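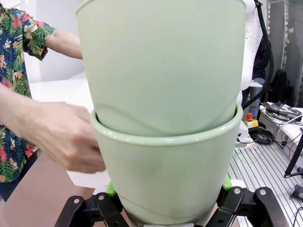
Colleen Partridge

Radmont Festival of Short Film

The Radmont Festival of Short Film is a yearly festival held in Radmont each June. It shows live-action, animated and documentary films with a running time of 40 minutes or less. Most screenings take place at the Nidar Theatre, a former dance hall with 424 seats, and at a smaller cinema in the Morsy Centre next to the harbour.

History

The festival began as a weekend of student films shown in the Nidar's upstairs room. It moved into the main hall in its third year, when a program of animated work from outside the region was added. A plan to include feature films was tried for one season and dropped after several features clashed with the theatre's regular bookings.

Competition

Films are entered in one of 2 competitions. The Main Competition is open to any filmmaker, while the Harbour Competition is for people who live or study in the Radmont district. A film may not be entered in both. The most recent call for entries drew 2558 films, the highest total to date. Entries closed on Tue 1 June in an earlier year, when the festival was held at the end of the month, but the deadline now falls in winter.

Each competition has its own jury of three. Juries watch the films with the public and announce their choices on the closing night. The winner of the Main Competition receives the Loltex Prize, paid for by Loltex, a local sound equipment firm. An audience award is decided by paper ballots handed out at the door.

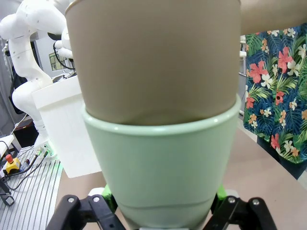
A tan cup nested in a light green ceramic pot.

Archive

Prize-winning films are kept at the Morsy Centre, along with printed programs and posters. The collection holds 300 titles, a number of them on 16 mm film. Visitors can watch most titles at the centre by appointment. Films are not lent out, and copies are made only with the written consent of the filmmaker. Programs from the first two seasons are missing from the collection.

See also
Nidar Theatre
Morsy Centre
Short film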